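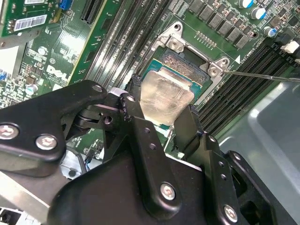
Last season's guests wrote that the pool times printed in the room folder did not match the times on the gate, and that the sea-water lane was closed on two mornings without notice. The post below was drawn up with those remarks in hand.

Posted in July by the Garrido recruitment desk

Pool and Bathing Operations Supervisor, Prirkport

Garrido runs holiday accommodation on the Prirkport seafront. The site has an outdoor freshwater pool, a covered children's pool and a tidal sea-water pool cut into the rock shelf below the terrace. We are seeking one supervisor for the coming season. The post is full time and residential.

Duties

The supervisor opens and closes all three pools, tests the water every 2 hours during bathing times and enters the readings in the plant log. Readings outside the set range are reported to the duty manager and the pool is cleared until a second test is satisfactory. Backwashing of the filters is done after closing.

The tidal pool is filled through a sluice at high water. The supervisor sets the sluice from the tide table, inspects the steps and handrails for weed, and posts the opening times for the following day at the gate, at reception and on the room screens. All three must agree. Changes made after 18:00 are to be passed to reception by telephone as well as in writing.

The post holder draws up the rota for 12 seasonal lifeguards and leads their weekly drill. Ordering of chemicals, towels and lane rope is done through Wirkon, our supplier, within a monthly limit set by the site office.

Requirements

A current pool lifeguard qualification and a current pool plant operator's certificate. At least 2 full seasons at a hotel, resort or public pool. Working knowledge of sand filters and dosing pumps. Experience of tidal or natural bathing water is useful but not required. Applicants must be able to lift a 25-litre drum with a trolley and work outdoors in wet weather.

Bookings for lanes and swimming lessons are held in Drodivon. Training in the software is given in the first week.

Terms

Pay is 2000 euros a month before tax, with a single room and meals on working days. A further 1000 euros is paid on completion of the full season. Five days are worked in each seven, including weekends by rota. Travel to Prirkport at the start and end of the contract is refunded against receipts, second class only.

How to apply

Send a CV, copies of both certificates and the contact details of a previous employer to the Garrido site office, marked "Pool supervisor". State the earliest date on which you could start. Interviews are held on site or by video call and include a short written exercise on reading a tide table. Incomplete applications will be returned.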